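The great blanket rethink

Print this item | E-mail to a friend

I've had letters about my moan in the last issue on cold feet (thank you, all of you, and especially whoever sent the socks), so I thought I'd better come clean and tell you what I did in the end. I gave up on the duvet. After years of fighting with one huge puffy thing that was too hot at midnight and on the floor by four, I've gone back to sheets and blankets like my gran had, and I'm sleeping like a log!

It started with a week at my cousin's place in Skiltberg. She has no duvets in the house at all. The spare bed had a cotton sheet, two thin wool blankets and a heavier one over the footboard in case you wanted it, and I remember thinking, oh dear, this is going to be like school camp. By the second morning I was asking her where she bought them.

The trick, she told me, is that you can add and take away. Too warm? Push the top one down to your knees. Chilly? Pull it back up. You never have to choose between roasting and freezing, and if two of you share a bed and one runs hot (I name no names) you can each have your own on top and stop the nightly tug of war.

So home I came and started looking. New wool blankets are dear, there's no getting round it. I saw a lovely one in the window at Górecki for 228 and had to go and have a sit down. But second-hand ones are everywhere once you start looking, and people practically give them away. I found my first at the Huvness church sale for 7, with a satin edge that was coming off at one corner. Ten minutes with a needle and it was fine. The second came from a neighbour who was clearing out her loft, and the third I'd had all along, in the boot of the car, under the picnic things.

A few things I've learned, mostly by getting them wrong:

Hold the blanket up to a window before you buy. Moth holes that you'd never spot on a table show up like stars.

Smell it. A bit musty is all right and will air out on a line in a day or two. Anything that smells of mothballs will still smell of mothballs at Christmas, trust me.

Wash wool cool, with proper wool soap, and don't wring it. I put one through a normal wash in my first week and it came out the right size for a cat basket. The cat is very pleased.

Dry it flat if you have the room. I haven't, so I lay mine over two rails of the airer and turn it every few hours.

Don't tuck everything in too tightly at the bottom. My gran did hospital corners you could have bounced a coin off, and I think my toes have only just recovered. Leave a bit of slack for your feet.

And you do need more than one size. A big one for the whole bed, and then smaller ones that you can throw over just the cold bits. I keep a spare folded at the foot all year round now, even in August, and it gets used far more than I'd have guessed – for reading, for naps, for the sofa when there's a good film on.
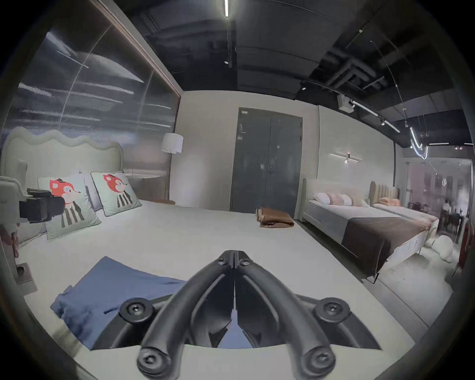

Gijs Coppens

Colours, then. I used to think everything on a bed had to match, and I've stopped worrying. Blue and brown go together very nicely on plain white, and anything a bit faded looks as if it was meant. My one rule is no cream if you drink tea in bed.

Storage was my other worry, but folded blankets take up less of the cupboard than the old duvet did. I bought a cotton bag from Gumero for the summer ones and dropped a bit of cedar in it. Plastic bags are a bad idea, by the way, as wool likes some air.

If you've got blankets you no longer want, bring them along to the November swap. There'll be tea, I'm told there'll be cake, and I'll have my needle with me for any loose edges. The tartan ones are mine, hands off!

12 comments | Shared 4 times

Contact us | © The newsletter and its contributors | Back to top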